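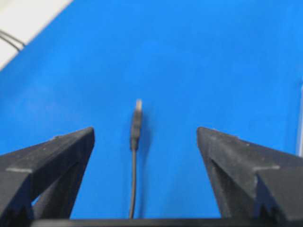

Llevo una temporada grabando demostraciones para que un brazo aprenda a agarrar un conector USB, y cada vez me creo menos el discurso de los datos. No digo que no funcione. Digo que quien escribe «con unos cientos de ejemplos basta» no suele contar cómo eran esos ejemplos.

Los míos son 291. Cable negro, superficie azul, dos dedos negros que se acercan uno por cada lado. Los tengo en una carpeta llamada Salazar (el proyecto se llama así, no pregunten) y los he repasado casi todos a mano, que es una forma bastante triste de pasar una tarde de febrero.

Lo primero que uno ve repasándolos es lo parecidos que son. El cable sube recto por el centro, o casi, con el conector apuntando hacia arriba. Yo juraría que lo iba dejando en posiciones distintas. Pues no: lo iba dejando donde me resultaba cómodo agarrarlo. El modelo va a aprender mi comodidad, y luego alguien pondrá una gráfica y lo llamará política de agarre.

Lionel Chauvin, que lleva el entrenamiento, sostiene que eso se arregla con aumento de datos. Rotar, desplazar, cambiar el brillo, y a correr. Me parece optimista. Puedes girar una imagen todo lo que quieras, pero las acciones grabadas siguen siendo las de una persona que se acerca siempre desde el mismo sitio. Además, un cable torcido pesa y tira de otra manera, y eso no sale de girar píxeles.

Luego está el fondo. El azul es estupendo para la segmentación: el metal del conector destaca muchísimo y hasta el cordón negro se distingue sin esfuerzo. Mi problema es que las mesas de Hosgate, donde se supone que acabará trabajando esto, no son azules. Son grises, están rayadas y tienen cables por todas partes. En mis grabaciones asoman otros dos cables finos en una esquina, fuera del azul, y Colleen Penner me propuso recortarlos. Le dije que los dejara, que es lo más realista que tenemos.

Tampoco me convence la resolución. La punta metálica sale algo borrosa, y distinguir por dónde va la ranura o cuál es la cara buena del conector con esa imagen me parece mucho pedir. Para cerrar los dedos alrededor de la carcasa, vale. Para insertarlo después en un puerto – que es lo que promete la presentación de Briltden – yo no apostaría ni el café.

Hemos entrenado ya 2 versiones. La primera iba bien con el cable en el centro y se perdía en cuanto lo apartabas. La segunda se pierde un poco más tarde. Lionel lo llama progreso y supongo que tiene derecho.

Lo que voy a hacer ahora es tirar una parte de lo grabado y repetirlo en 3 superficies distintas, con el conector atravesado, girado, medio escondido bajo su propio cable. También quiero que grabe Colleen, que es zurda y coloca las cosas de un modo que a mí no se me ocurriría. Me han dicho que retrasará la entrega. Seguramente.

Si alguien ha probado a mezclar operadores en una tarea tan corta, que deje un comentario con los números de verdad, fallos incluidos. Los vídeos acelerados con música ya los he visto.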